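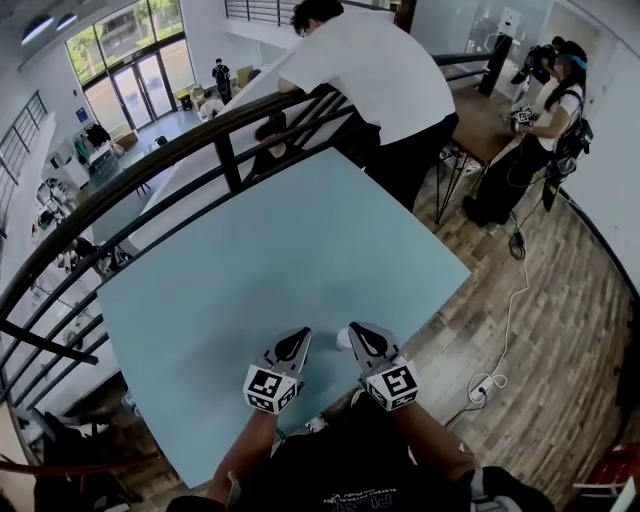

第四讲 示范数据的采集

课程讲义 2022年8月10日

上一讲讲完了模仿学习的基本设定:给定一批观测与动作的配对,训练一个策略去拟合它。当时把数据当作现成的东西。这一讲讨论数据从哪里来,由谁来录,录成什么样才能用。作业二要求各组自己采一批数据,请在动手之前把第4.3节和第4.5节读完。

4.1 三种采集方式

遥操作。操作者通过主手、手柄或外骨骼控制真实的机械臂,记录下来的动作就是机器人自己的动作,不存在形态差异。缺点是慢,而且每一路采集都要占用一台机器人。没有力反馈时,操作者对接触的判断主要靠看,插接类任务的失败率偏高。

手持夹爪。操作者直接拿着与机器人末端相同的夹爪干活,夹爪上装相机和定位标记。不需要机器人在场,可以带到不同的房间去录。夹爪的开合宽度和末端位姿都能恢复出来,动作空间与机器人基本一致。要注意的是人的手臂比机器人灵活,有些轨迹机械臂走不出来,后期要做可达性筛选。

佩戴式采集。操作者戴手套,用自己的手完成任务,手背上固定带标记的立方体,头部相机负责观测。动作最自然,速度也最快,双手搬运较大的板件时尤其方便。代价是手和夹爪的形态差别大,需要重定向,手指细节也常常被物体遮住。

三种方式可以混用。Codholm项目先用手持夹爪录了大部分数据,再用遥操作补录少量接触密集的片段。混用时每条记录必须写明来源,否则训练时无法分别加权。

4.2 标记与位姿估计

平面方形标记的好处是单个标记的四个角点就足以解出六自由度位姿,编码又能区分身份。单个平面标记有两个已知问题。第一,正对相机时,倾角估计存在二义性,两组解的重投影误差很接近,位姿会在相邻帧之间跳变。第二,手腕一转,标记就转到背面去了。

把标记贴在立方体的几个面上可以缓解这两个问题。多数姿态下相机能同时看到两到三个面,所有可见角点放在一起求解,约束比单面强得多。前提是各面之间的相对位置已经标定好。打印件贴歪一点,误差就会直接进入结果,所以立方体做好以后要单独标定一次,不要直接用设计图上的尺寸。

左右手的标记编号不能重复。这一条看起来多余,去年有一组把同一张纸打印了两份,左右手全部混在一起,58条记录作废。

立方体与手之间的固定也要检查。手套松动时,立方体会相对手背滑动,而位姿估计本身看不出异常,重投影误差照样很小。每次戴上手套之后做一遍固定的校验动作:双手在身前合拢,停两秒,分开。处理时比较合拢时刻左右立方体的相对位姿,偏差超过阈值的整段不用。

4.3 场地准备

采集场地不必是实验室。普通的室内公共空间更好,背景、光照和来往的人都是模型将来会遇到的东西。但有几件事要在开录前处理。

一、线缆。供电线和数据线尽量沿墙走,必须横过地面的用胶带压住。佩戴者视线常被手里的东西挡住,看不见脚下。

二、高处和边缘。在夹层、楼梯口附近采集时,工作区域与栏杆之间留出足够的距离,传递物品的动作不要朝栏杆外侧做。

三、光照。避开直射阳光落在标记上的时段,过曝的白边会吃掉黑框,角点检测随之失败。打印标记用哑光纸。

四、旁人。凡可能入镜的人都要事先告知并取得同意,不同意的,安排在视野之外或换时间录。本课程使用的同意书模板在课程网站上,采集前签好,不接受事后补签。

五、多组同时采集。两组可以共用一个房间,但编号段要分开。甲组的标记进入乙组的画面是常有的事,编号段分开以后按编号过滤即可。

4.4 什么算一条示范

一条示范从双手处于初始位置开始,到任务完成、双手离开物体为止。中间不剪。操作者拿错了、放歪了又重新摆正,这些都保留,并在备注里标“含纠正”。含纠正的示范对训练有用:策略在执行时会偏离示范分布,而它只有见过怎么从偏离状态回来,才有可能回来。

以下情况整条丢弃:
标记连续丢失超过12帧;
任务中途被打断,例如有人上前说话;
头部相机移位;
时间戳不连续。

任务失败的示范不要丢,单独存放,标签填“失败”。本课程的基线只用成功样本,但第七讲训练成败分类器时要用到它们。

关于多样性。初学者容易把同一个摆法录很多遍,因为这样最顺手。以Rivadeneira数据集为例,它的第一版有1866条示范,训练出来的策略在原桌面上表现正常,桌子转一个角度就不行了。后来的版本没有增加总量,只规定每录几条就要改变物体位置、桌面朝向或站位,泛化明显改善。各组录制时照此办理,并把每次改动写进记录表。

4.5 录制流程

本课程统一使用Witness录制程序,后处理用Sillero工具包。步骤如下:

1. 开机,等头部相机自动曝光稳定后锁定曝光。
2. 新建会话,填写组号、场地、任务名、操作者代号。不填真实姓名。
3. 校准手套或夹爪,做一遍4.2节的校验动作。
4. 试录一条,立即回放,确认左右标记都能检出。
5. 正式录制。每条结束后由记录员当场填写结果标签。
6. 每录满12条休息一次,休息后重新做校验动作。
7. 收工前把数据拷到课程服务器,核对条数,再清空本机。

操作者和记录员由两个人分别担任。一个人又录又记,标签常常在最后凭印象补填,这样的标签不可靠。

4.6 时间同步

图像、位姿和夹爪宽度来自不同的设备,各有各的延迟。Witness只记录每条消息到达主机的时间,不等于采样时间。固定延迟可以测出来:让夹爪快速开合几次,把图像中测得的开口宽度与编码器读数做互相关,峰值位置就是两者的时间差。同一套设备每次开机测一次即可。

延迟没有补偿的后果在训练损失上几乎看不出来,到执行时才表现为动作滞后和抓空。二月份那一轮课程项目里,有一组的相机延迟是122毫秒,没有补偿,策略每次都在物体前方提前合拢。排查花了很长时间,问题最后出在数据上。

4.7 作业二

任务自选,须为双手任务,且至少有一个阶段需要两只手同时接触同一物体,例如搬动一块板、打开一个带盖的盒子。每组提交:

(1)成功示范58条,失败示范另计,有多少交多少;
(2)记录表,含每条的来源、结果标签和摆放改动;
(3)同步标定结果及所用的原始片段;
(4)两页以内的说明,写清楚丢弃了哪些记录,按4.4节的哪一条丢弃。

评分看记录表与数据是否对得上,不看动作是否漂亮。设备在课程网站预约,每组每次借用一套,手套按尺码登记。

思考题(不计分):若头部相机随人走动,标记位姿是在相机坐标系下得到的,怎样得到双手在固定坐标系下的轨迹?如果只关心左右手之间的相对运动,这一步能不能省掉?下一讲从这里开始。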